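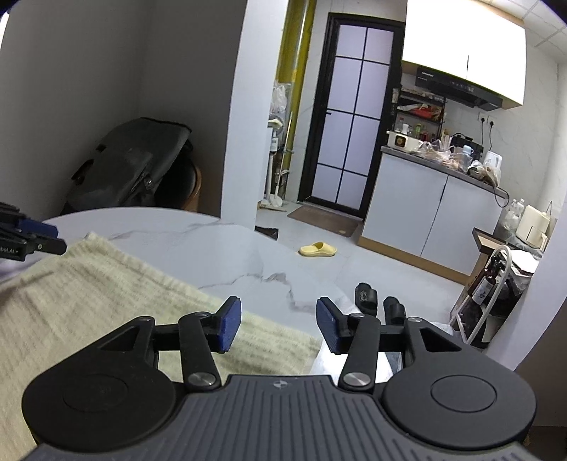
Ticket 596: Hand-held gripper, pads not meeting square

Status: Closed (with a sigh)
Queue: Drisstead bench support, end effectors
Unit: Rutex hand-held, blue pads, wide-angle camera mount
Compared against: Villalobos hand-held, same pad size, same mount
Opened: November
Severity as reported: High
Severity as found: see below

Problem as reported

Left pad leans inward when the jaws are open. Right pad looks fine. On flat objects the left pad touches at the tip first and the object turns a little before the right pad gets a say. With a slipper strap it doesn't matter. With a mug handle it matters a lot. Reporter requests a new finger assembly, a new gripper, or an explanation, in that order.

Steps already tried by reporter

Turned it off and on. It's a hand-held gripper with a trigger. We admire the commitment.

Log

9:10 a.m.
Took over ticket. Asked for a picture from the gripper's own camera with the jaws open. Got one, attached at top. Left pad tilts in, as reported. The screw heads at the foot of both linkages are present and shiny, which rules out the last ticket we had on this model.

9:25 a.m.
Asked whether the tilt goes away when the jaws close. Reply: "Mostly." Asked for a number. Reply: "Mostly" again, with a period this time.

9:40 a.m.
Had reporter close the jaws on a strip of printer paper and pull it out slowly. Paper drags at the tips and slides free at the heel. Same paper, same drag on the Villalobos unit gives an even pull all the way down. So there's a real difference between the two and we can stop arguing about lens distortion. (I was the one arguing about lens distortion.)

10:05 a.m.
Swapped pads left to right on the Rutex. The lean stayed on the left. Pads are cleared. Please label them before you swap them next time. I spent ten minutes on a theory that only worked if the pads had been swapped back.

10:30 a.m.
Checked the left linkage for side play with the trigger released. There is some. The right linkage has less. Neither is what I'd call tight, and the drawing doesn't give a tolerance for it. I have asked for one before and will ask again here, for the record and for my own comfort.

10:50 a.m.
Tightened the left pivot screw by a quarter turn. Side play gone. Unfortunately so was most of the trigger return. Backed it off by half of that. Play is small, trigger comes back without help. This is the whole fix, and I'd like it noted that it took one screwdriver and the better part of a morning.

11:15 a.m.
Lean is reduced but still there with the jaws wide open. It goes away before the pads reach anything thicker than a slice of bread. I'm told the Voto controller expects parallel pads at full open when it sets its zero, so this is where the original complaint came from: the zero was off, the width reading was off by 2 mm for the rest of the session, and the operator blamed the pads, which were at least visible.

11:30 a.m.
Changed the zero routine to run with the jaws closed. Width reading now agrees with the calipers at closed and at 70 mm. I did not check every point between those. If you need every point between those, open a ticket and attach a lunch.

Side-by-side results

Both units, same operator, same tabletop, closed-jaw zero on each.

Slide slipper, gripped by the strap
Rutex: holds.
Villalobos: holds.
No information gained, but it cheered everyone up.

Bagged bread
Rutex: holds, and the lighter trigger makes it easier to avoid flattening the loaf.
Villalobos: holds, flattens. The operator says this is technique. The loaf has no comment.

Mug, gripped by the handle
Rutex before adjustment: handle turns on contact.
Rutex after adjustment: turns less, stays put once closed.
Villalobos: no turn.

Water bottle, gripped around the middle
Rutex: holds.
Villalobos: holds, with a click from the right linkage that I don't love. See open items.

Knitted blanket, pinched at a fold
Rutex: picks up one layer if you're patient, two if you aren't.
Villalobos: two layers every time. If your task is picking up two layers, this is your gripper.

Condiment packets
Not completed. The pads skated on the packets with both units and we got bored before we got data.

Recommendation

Keep both. Use the Rutex for soft things and anything you plan to eat. Use the Villalobos for handles and hard edges. Do not mix recordings from the two under one gripper name in the log sheet, however similar they look at a glance. Sessions recorded on the Rutex with the old open-jaw zero should be marked as suspect on width. The camera footage from them is fine.

Request for replacement finger assembly: declined. I'd be mailing you the same side play in a fresh bag.

Open items

Tolerance for linkage side play: requested again.

Click on the Villalobos right linkage: moved to its own ticket so it can be ignored separately.

Thread lock on the left pivot screw: not applied yet. I want to see whether it walks over a week of normal use first. Please put a paint mark across the screw head and check it before each session. If the mark has split, stop and write in before you touch it. Quarter turns add up.

Packets: retry with the softer pads when they show up.

Reporter follow-up, 4:20 p.m.

"Works better. Can I still have the new gripper?"

Reply, 4:22 p.m.

No.

Ticket closed 4:23 p.m.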